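Team Guides > Robotics Club > Two-Arm Table
Reading time: 2 min
Print this page | E-mail this page

Section 4. Setting Up the Poker Table Task

This section covers the table layout for the chip and card exercises. Finish the homing check in Section 3 first. Revised March 2025 by Radomír Hrnčiar for the Skustaneck school club.

4.1 Before you start

1. Switch off arm power at the Zollden supply. Leave the control computer on.
2. Check the bolts where both bases meet the front rail. If one has worked loose, tell the session lead before you tighten it, as the arm will need homing again.
3. Wipe the tabletop with a dry cloth.

CAUTION: Keep hands and sleeves out of the enclosure whenever arm power is on, including when the arms are holding still.

4.2 Laying out the table

4. Lay the round mat in the center of the table with the row of card boxes running left to right. The lettering is printed twice, so either edge can face you.
5. Put the open chip case in the back left corner with the lid fully upright. A lid that leans forward will catch the left upper arm.
6. Set the bowl on its saucer behind the mat, against the back wall.
7. Spread the chips over the lower half of the mat. Leave finger room between them - the grippers can't separate chips that touch. A couple may go on the bare wood in front.
8. Add the blue button and the red triangle, both flat on the felt. 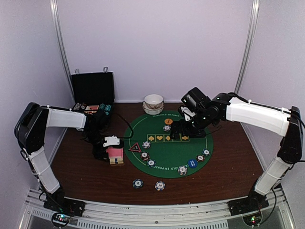 4.3 Running the task

9. Turn on arm power and load the Brasstead profile. Set speed to 40 percent for new drivers.
10. Lift both wrists clear of the mat before moving sideways.
11. Move one arm at a time over the card row. The second arm waits on its own side.
12. Stop after 498 seconds, even if chips are left. The log file closes at that point.

NOTE: Teams entering the Hinds round in May use the same layout, with speed raised to 82 percent. Practice at the lower setting until both drivers have a clean log.

4.4 Putting away

13. Park both arms, then switch off arm power.
14. Return chips and cards to the case and close the lid. Store the mat flat - a rolled mat takes days to settle.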